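Skostora Workshop Notes
@skostora_notes · 28th October

1/ Thread on bins for loose blocks. I have been comparing open metal bins against the plastic totes we used until August. Notes follow, mostly on floors, corners and noise.

2/ Sizing first. The bin should be wide enough for a single layer of blocks with space between them. Once they stack, the bottom ones get missed and the count at the end of the day is wrong.

3/ Our old Hendness totes were 438 mm on the long side. Fine for storage, poor for picking. The ribs on the floor held small blocks on edge and you had to dig under them with a fingertip.

4/ A flat metal floor fixes that. It also scratches within a week and stays scratched. I stopped polishing ours after 2 attempts. The marks don't affect anything.

5/ Sloped inserts: worth fitting. A slanted panel in front of the back wall sends dropped blocks down to the floor. The drawback is the foot of the slope, where blocks settle flush against the panel and are harder to get hold of.

6/ Surface wear on the slope is normal. A pale finish goes first in the lower middle. Zukport sells a replacement sheet. I have not bought one.

7/ Color. We keep to 2 per bin, a reddish brown and a dark green. Both read clearly against gray. Pale gray blocks did not, and they went back in the drawer.

8/ Current bin, on the light wooden tabletop:

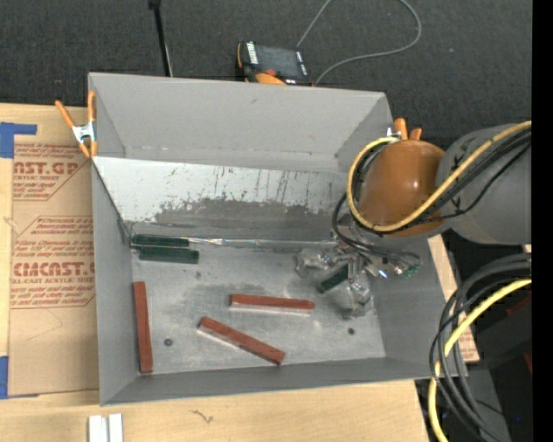 Gray bin, both colors in. Two of the greens are in the rear left corner, at the foot of the slope.

9/ On corners: square corners collect blocks. Obeidat makes a version with a 5 mm radius, which I would try if the price came down. For now I tip the bin toward me between rounds.

10/ Noise: metal on a bare tabletop is loud. 4 felt pads underneath took most of the ring out. Stick them near the corners. Pads in the middle let the bin rock.

11/ Cleaning: dry cloth, then a damp one, then dry again. Dust builds up around the fasteners in the floor, so use a brush there.

12/ Next I'm testing a shallower slope angle. Measurements will go in a separate thread.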